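Home News Food and Trade Work Letters Archive

July
By the Work desk

Clearing the table: how far the machines have got

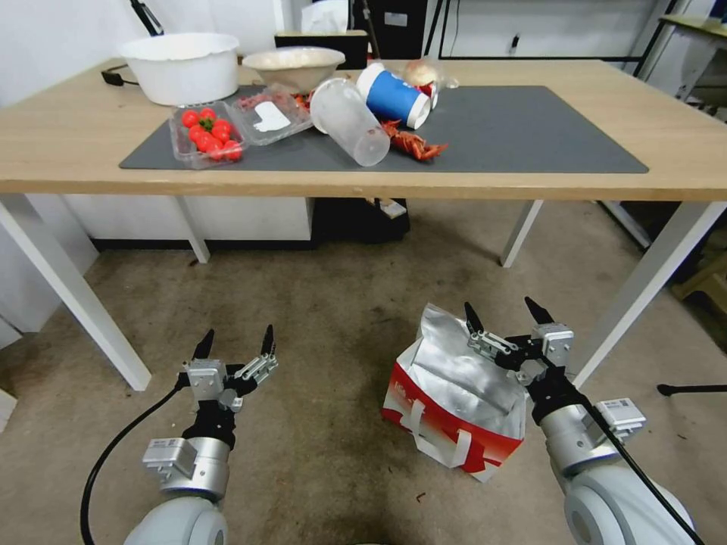
Why anyone would spend money teaching a machine to clear a table when a person can do it with one hand was the question one reader in Wovell sent us after our last piece on kitchen jobs, and it was the first thing we put to the engineer in charge of the clearing-up work at Drurnetti.

"Because no one wants the shift," she said. "That's the commercial answer. The other answer is that it's a good hard job. If you can clear a table that somebody has eaten at, you can do a lot of other things. If you can't, you should be careful what you promise."

Drurnetti has two rooms on the ground floor of the Awasthi building, behind the tile warehouse. The firm asked us not to use staff names, and we agreed to that. The engineer has worked on machine handling for most of her career, first in parcels and then in a frozen food plant. She left parcels, she said, once the boxes became boring.

The task her group works on is simple to state. There is a table with food, cups and packaging left on it. Two arms have to pick the things up and put each one where it should go. The people who set the table up are told not to be tidy. On the day we visited that meant crayfish, small tomatoes in a clear clamshell box and a paper cup on its side.

We asked how well it goes.

"We have logged 437 full attempts on the current version," she said. "Of those, 62 per cent finished with no one stepping in. I'd like you to print both halves of that. People print the 62 and then they write that the robot can clear a table. It can clear a table most of the time, slowly, in a room where we know the lights."

And the others?

"Cups, mainly. Clear plastic. Anything where the camera sees through the object to whatever is behind it. A lid resting on a box looks like part of the box. You and I know it's a lid because we've opened thousands of them. The machine has a guess, and sometimes the guess is that the lid ends two centimetres further left than it does."

She does not think shellfish is the problem visitors expect it to be. A cooked crayfish is stiff and has a strong colour, so it is easy to find against a dark surface, and there is usually somewhere to get hold of it. A thin bag with something inside it is much worse. The bag changes shape as it is touched, and the weight is never quite where the fingers closed.

"A bag is horrible," she said. "I have colleagues who would happily spend a year on bags."

The next question was about sorting. A waiter or a parent clearing up makes small decisions all the time: this is rubbish, that is still good, that one needs a rinse before it goes anywhere. How much of that does the machine do?

"Less than you'd hope," she said. "It will put a cup with cups. It won't look at half a punnet of tomatoes and think, someone will want those tomorrow. We can tell it a rule. The rule can be keep all the tomatoes or throw all the tomatoes. What a person does is look at them, maybe smell them, think about who's in the house. I don't know how to write that down and I'm suspicious of anyone who says they do."

She was more cheerful about the movement itself. Two arms, she said, are a great help with anything that has an opening. One can steady a carrier while the other lowers something in. With one arm, half the failures used to be a bag folding over on itself as the item went in. A soft bag with stiffened sides is still awkward when it has a flap, and the group has spent a good while on where to bring the hand in so that it doesn't catch.

"The flap took us the whole of the spring," she said. "I wouldn't put that in a sales brochure. It's a flap."

The fingers themselves are narrow and end in points. We asked whether something closer to a human hand would be better. She said she is asked this every time anyone comes round. A hand with all its joints costs a great deal, breaks often and takes a long time to teach. Two fingers will pick up most of what is on a table provided the approach is right. What they can't do well is gather, the way a person sweeps crumbs or shell into a palm. For that the group has tried a scraper, which worked on a bare table and went badly on anything with an edge to it, because the mess piled up at the edge and stayed there.

"So someone wipes the table afterwards," she said. "With a cloth. It takes them no time at all."

We had been told that a café chain, Flulus, had taken an interest, and we asked about that. She confirmed that Flulus ran a trial with Drurnetti that lasted six weeks, in the staff canteen behind one of its branches and out of reach of customers. The manager there had spoken to us by telephone before the visit, also without giving a name for print, and his view was milder than we expected.

"It was all right," he said. "It was slow. My lot could do the whole canteen while it did a table. But it did it at ten at night, when I haven't got a lot, I've got one person and they're mopping. So slow didn't matter as much as I thought it would."

What did matter to him was the stopping. When the arms were unsure of something they halted and waited, and a light came on. In the first week the person mopping had to put the mop down and go over many times in an evening. By the end it was a few times. He said he would want it to be none before he paid for it, or else he would want it to skip the hard item and get on with the rest.

The engineer agreed with him on this and said the newer version does skip. It leaves what it can't manage and comes back to it last, when there is less in the way. Quite often the second look is enough. A cup that was wedged against another cup is now on its own, and the job has become an ordinary one.

"That came from the canteen," she said. "We wouldn't have thought of it here. In here, if it stops, one of us is sitting next to it."

On homes she was firm. She does not expect to see arms like these in an ordinary kitchen soon, and she gave price as only one of the reasons. A home has pets, children, post on the table, somebody's medicine next to the salt. The cost of one wrong decision is higher than the benefit of a great many right ones. She would not have one in her own kitchen as things stand. She has a dishwasher, and she said people forget that the dishwasher is a robot that had the sense to stay in its box.

Would she say the same of a shop floor?

"No, a shop floor I'd say yes to, for some of it. Facing up shelves where all the packets are the same. Moving trays. Taking the empties off a line. Anything where the thing in front of you is the thing that was in front of you yesterday. Chores at home are the other way round. Every tea is different."

We asked what would have to change before she said yes to the kitchen too. She took some time over it. Touch would help most, she said. The arms rely heavily on sight, and a person clearing a table is hardly looking; they feel that the cup has something in the bottom and tilt it back before it spills. There are sensors for this, but the ones she trusts are made for clean factories and don't like sauce. Next would be more examples from rooms that aren't hers. The tables set up in the Awasthi building are messy, but they are messy in the way her group makes a mess, and she can tell which of her colleagues has laid one out by where the tissues are.

A number of our readers work in catering, and several have asked us whether they should be worried. She said she would not tell anyone else how to feel about their job. Her own guess is that the late shift goes first in places that already struggle to fill it, and that somebody will still be in the building with a cloth. The Flulus manager, asked the same thing, said that he had lost two cleaners over the winter and that both had gone to a warehouse for better hours.

Drurnetti expects to run a second trial at Flulus in the autumn, this time across an evening and the breakfast clear-up. Breakfast was the manager's idea. The engineer is not looking forward to it.

"Egg," she said. "We've done very little egg."

Contact the Work desk | Send a letter | Copyright, all rights reserved | Back to top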